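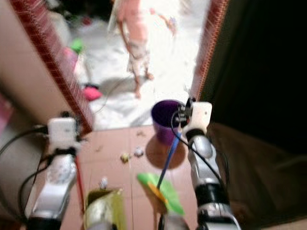
Vy Từ writes that the two hinges on her lithograph let go within a season, and that the earlier edition of this section did not say how much of the sheet a hinge should overlap. The overlap is now given in step 4 of Attaching the hinges.

# 4. Mounting a print in the Plernton folder

Revised Jul 11, 2021. Replaces the June sheet.

This section covers single-sheet prints on paper: etchings, lithographs, woodcuts and screenprints. It does not cover prints on silk, prints already glued to a backing, or works with raised or flaking ink. For those, leave the sheet in its existing mount and see section 7.

## 4.1 Parts

The folder consists of a back board and a window board, both 100 percent cotton, joined along the top edge with linen tape. Each board measures 574 mm by 531 mm. The pack also contains:

- Japanese paper for hinges, one sheet
- Dry wheat starch paste, one packet
- Blotter squares
- Polyester web squares
- Corner guide, clear

You will also need a flat brush, a bone folder, a soft pencil, small weights and clean water. Do not substitute pressure-sensitive tape, including tape sold as acid-free.

## 4.2 Preparing the sheet

1. Wash and dry your hands. Cotton gloves are not recommended for thin papers, as the fingertips catch on the deckle.
2. Lay the print face up on clean blotter. Check the margins for old hinges, tape stains and tears.
3. If an old hinge is present and lifts freely, fold it back out of the way. If it does not lift freely, leave it.
4. Record any inscription, blindstamp or edition number in the margin before the window board goes on. Pencil numbering at the lower left is often hidden by a window cut too tight.

> **Caution:** Do not dampen old tape to remove it. Water can drive the adhesive stain farther into the sheet. 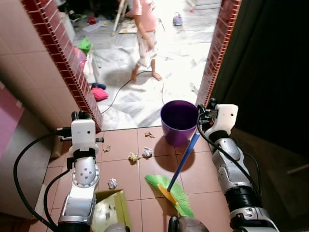

*Fig. 4-2. Broom with a blue handle, tiled doorway.*

## 4.3 Positioning

1. Open the folder with the linen joint at the top.
2. Place the print on the back board and lower the window board over it.
3. Adjust the print through the window until the side margins are even. For an etching, work from the plate mark. The paper edge is seldom square to it.
4. Set one weight on a square of blotter near the middle of the sheet. Raise the window board without moving the print.
5. Set the corner guide against the two top corners and mark the back board lightly in pencil, 2 mm outside the paper edge.

Note: Figueroa folders made for the older cabinet have the joint on the left side. The steps are the same, but the hinges still go at the top of the print.

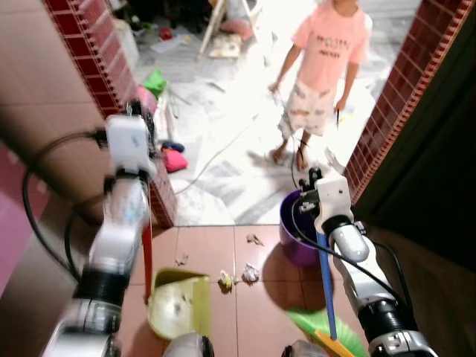 Can the print be held with photo corners in place of hinges?

Paper or polyester corners are suitable when the margins are wide enough to hide them and the sheet is stiff enough to carry its own weight. Thin Japanese papers sag between corners and should be hinged.

## 4.4 Attaching the hinges

1. Mix the paste as directed on the packet and strain it. It should hold a soft peak on the brush.
2. Tear the hinges from the Japanese paper against a wet brush line. A torn edge leaves long fibers and does not show through the sheet as a cut edge does.
3. Brush paste thinly on the lower end of one hinge. Lay it on blotter until the shine has gone.
4. Turn the print face down. Apply the pasted end to the back of the top edge, with an overlap no wider than a pencil line or two. A wider overlap pulls the sheet as it dries; one that misses the margin corner will tear free.
5. Cover with polyester web, then blotter, then a weight. Change the blotter as soon as it feels damp.
6. Repeat for the second hinge. Let both dry fully under weight.
7. Turn the print face up, return it to the pencil marks, and paste the free ends of the hinges to the back board.
8. Paste a cross strip over each free end. Dry under weight as before.

> **Caution:** Do not hinge the lower edge. The sheet must be free to expand when the humidity changes.

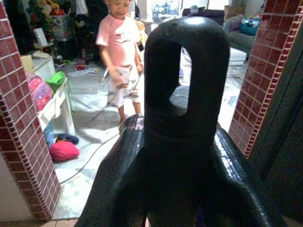
## 4.5 Closing and labeling

1. Erase the pencil marks that remain visible on the back board. Brush the crumbs off away from the print.
2. Lay a sheet of smooth interleaving tissue over the image. Omit the tissue for pastel or charcoal additions.
3. Close the window board and check that nothing touches the image.
4. Write the accession or shelf number on the outside of the back board, lower right, in pencil only.

Store closed folders flat in a Zorndale box. Do not stand them on edge unless the box is full enough to keep the boards upright.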